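Gokotska - open call, equipment planning helper (part time, paid)

Need someone quick. We're buying arms for kitchen work and the budget has to be in by December. Right now it's all simulated kitchen, real purchase comes after. You'd price arms, grippers, spares, shipping, and tell us what can wait.
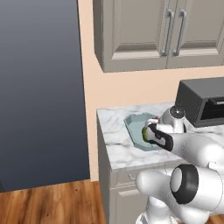 Robot arm at the tray, simulated kitchen.

What you'd do:
Get quotes from Brarent and Galli, side by side, same terms
Work out spares. Finger pads first
List the counter stuff too: trays, toaster oven, drawer pulls. Cheap but it adds up
Sit in on sim runs, write down what the arm needs to reach

Hours: 16 a week, mornings preferred. Pay is 695 a week. Small purchases up to 198 you can just make, no sign off. Over 1000 goes to Liliana Sorrentino.

You should be ok with spreadsheets and with calling suppliers who dont call back. Robotics background nice, not needed.
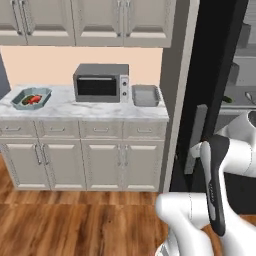
Ataberk Taşdemir asked us to add that the service contract matters more than the sticker price, and whoever takes this should read one all the way through before they compare anything. Fine. Added.

Leasing is still on the table. Dillunano has a plan we havent looked at properly, so that's probably your first week. Bring questions, we will have gaps in teh answers.

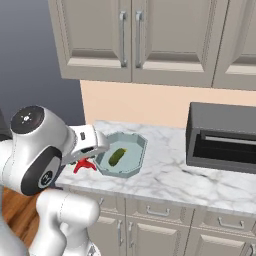
Do I need to have bought a robot before?
Any equipment buying counts, ovens, lab gear, forklifts, whatever you've got.

To apply: short note, one budget you put together, when you can start. Send to Liliana, before noon if you want a same day reply.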